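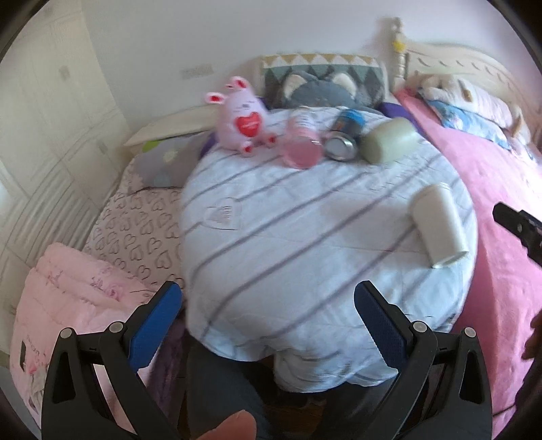 Does decluttering your bedroom help you sleep?
Maybe a little, for a few people, and the evidence I could find is much thinner than the books make out.

Speaker notes, Skevside library evening talk, Apr 8, 2018

Opening. Ask who has read a tidying book. Ask who finished it. Wait for the laugh, move on if it doesn't come.

The claim. You have all heard it: clear the room, clear the head, sleep like a baby. Read the line from the Mellis leaflet out loud, the one that promises "deeper rest in a week." Ask what deeper rest means. Ask who measured it. The leaflet doesn't say, and it is printed by a company that sells storage boxes.

The survey. Mellis quotes 1,663 people. Sounds like a lot. They were customers, they filled in a form after buying, and they were asked whether they felt they slept better. I would say yes too if I had just spent $800 on shelving. No comparison group. Say that slowly.

Which way does it run? People who sleep badly let things pile up. I do. So a messy room and a bad night can go together without the mess causing anything. Kyu-ri Geum made this point to me in March and I have stolen it.

What I'd look at first. Light, noise, room temperature, what time you get up. Dull stuff, costs little. Thick curtains before baskets.

Sentimental things. Expect a question here. The books want you to hold each item and decide. A stuffed toy with a heart on its belly is not keeping anyone awake. If you like it, leave it where it is.

Dong-hyun Na's objection. He moved to Trotesberg with two suitcases and says he slept better. Fair enough, but he also left a night shift job. Don't be smug about this, he may be in the room.

If short of time, skip the storage prices and go to questions. Handout is on the chair by the door. Return the clicker to the front desk.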